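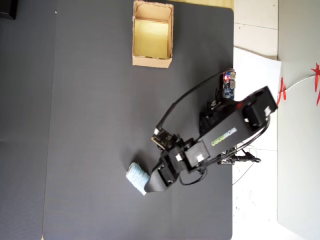
Light blue, on the dark mat.

April, evening. I am tidying the work table at Sunside before Miroslava comes. Small soft things go in the open cardboard box, and I keep the mat for work only -- this is my new rule. It took me 2 hours to decide about the drawer.
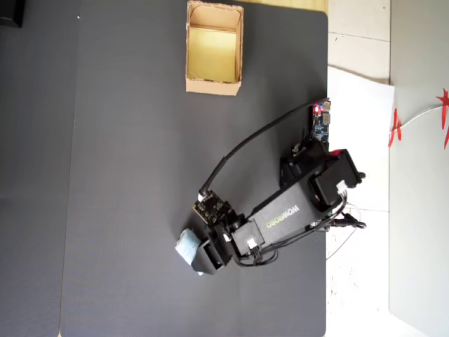
Where do I put cloths too old for the kitchen? In the box, until the day for washing.

2 comments
Bohumila Polák: I have the same problem with cloths!
Danko: Good rule.

Back to top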